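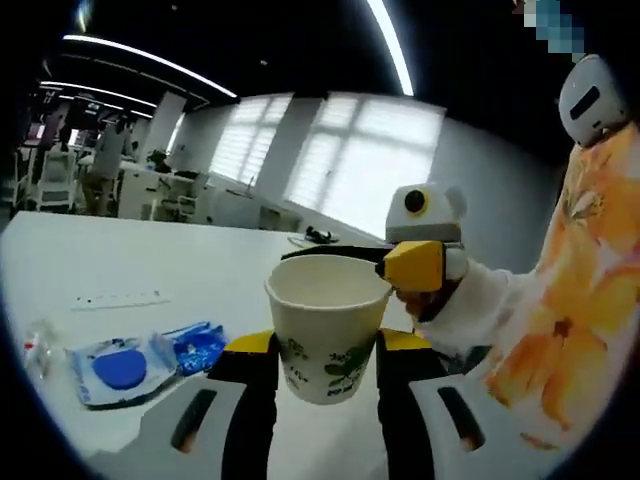 Figure 4. The paper cup held upright over the white table, with small packets lying off to the left.

4.2 What counts as done with

I'll start with the cup, as I always seem to. In Section 3 I laid out the three labels I gave to small things on shared tables: in use, waiting, and done with. They looked tidy on paper. Then I tried to put a paper cup into one of them and spent most of a morning on it.

A paper cup standing up reads as in use. I had that written into the coding notes from the first week, and I still think it's a fair rule for a first pass. The one in Figure 4 has a green leafy print on its side, and I mention the print only because it came up so often in the diaries. People remember a cup with a pattern. They wrote "the leaf cup" or "the green one," and once a cup had a name like that, other people at the table were slower to throw it out (more on this in 4.4, where I try to argue that a nickname works a lot like a name tag).

The diaries from the Skudeo and Fornix sites gave me 3837 entries about single objects. Of these, 1155 were about wrappers, packets, bags or other packaging. I had expected cups and cables to run the show! Packaging was the largest group by a wide margin, and it was also the group where Ansel Nakamura and I disagreed most when we coded separately and then compared sheets in Muvel.

Our disagreement had a pattern. Ansel went by whether a thing still had something in it. I went by shape: flat meant waiting, crumpled meant done with. Look at the left side of the table in Figure 4 and you'll get both problems at once. There is a white and blue packet with a round blue object in it, lying flat, and right beside it a crumpled blue wrapper with white markings. By my rule the first is waiting and the second is done with. By Ansel's rule the first is waiting too, but he wouldn't code the wrapper at all without knowing what was inside. He left it blank. I was annoyed for a day or two and then came around to his side, at least halfway.

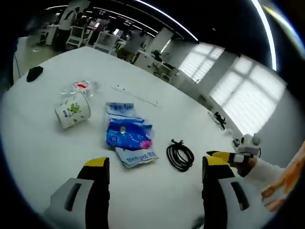 Figure 5. Tissue packet and coiled cable, with the cup on its side and a clear bottle behind it.

What brought me around was tissues. A tissue packet gets crumpled long before it's empty – you pull at it, you stuff it in a pocket, you drop it back on the table. The one in Figure 5, with the pink flower on deep blue, is crumpled and partly opened, and my old rule would have sent it straight to the trash. The diaries are firm on this point. A half-used packet of tissues is something people want kept, and several of them were really quite cross about losing one. One entry, written at four in the afternoon, just says "who took my tissues" and nothing else.

So I split the shape rule. For packaging that gets used bit by bit (tissues, gum, wipes), crumpling no longer counts toward done with. For packaging that gets opened once, it still does. Boateng, the smaller of our pilot sites, had been coded under the old rule, so we went back and did all of it again in July.

The cup is a different story. In Figure 5 it lies tipped on its side, and this is where I'd love to say that a cup on its side is done with. Most diary writers treated it that way. A fallen cup can't be holding a drink, the thinking goes, so out it goes. I coded tipped cups as done with, but I marked them as low confidence, and I'd ask readers to keep that in mind when they get to Table 6. The bottle just behind the cup is also on its side, and nobody in the study would read anything into that. Bottles with caps lie down all the time. The same position says one thing for an open container and very little for a closed one, so position went into the notes as a clue to be read together with the kind of object.

Cables were easy, or so I thought. No one throws out a cable. The only question is where it goes, and people answered with the coil. A loosely wound cable, like the black one in Figure 5, was described as "put away" even when it was sitting out on the table where it had been all day. I found this charming, and also a bit of a headache, as "put away" was supposed to be a place.

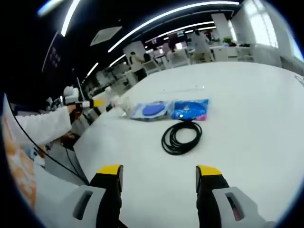 Figure 6. Two flat blue packages lying edge to edge in line, with the coiled cable nearer and a crumpled see-through bag to the left.

Lining up turned out to matter as much as coiling. The two blue packages in Figure 6 lie side by side with their bottom edges along one line, and I coded the pair as waiting. Diary writers did the same with things in rows: a row looks meant, and they left rows alone. The whitish plastic bag to the left of them is crumpled and doesn't line up with anything. Ansel and I both put it down as done with, on separate sheets, and for once there was no argument.

I can't say from the table alone who made a row or what they had in mind, and a couple of things slid past our labels entirely. The thin white rod is one. It sits behind the packages in Figure 6, faint against the tabletop, and in Figure 5 you can make out a few tiny dark dots near one end. Neither of us was willing to guess what it was for. It went under "unsure, keep," a label we added late and which ended up doing a lot of work. Section 4.3 goes through the other things that landed there.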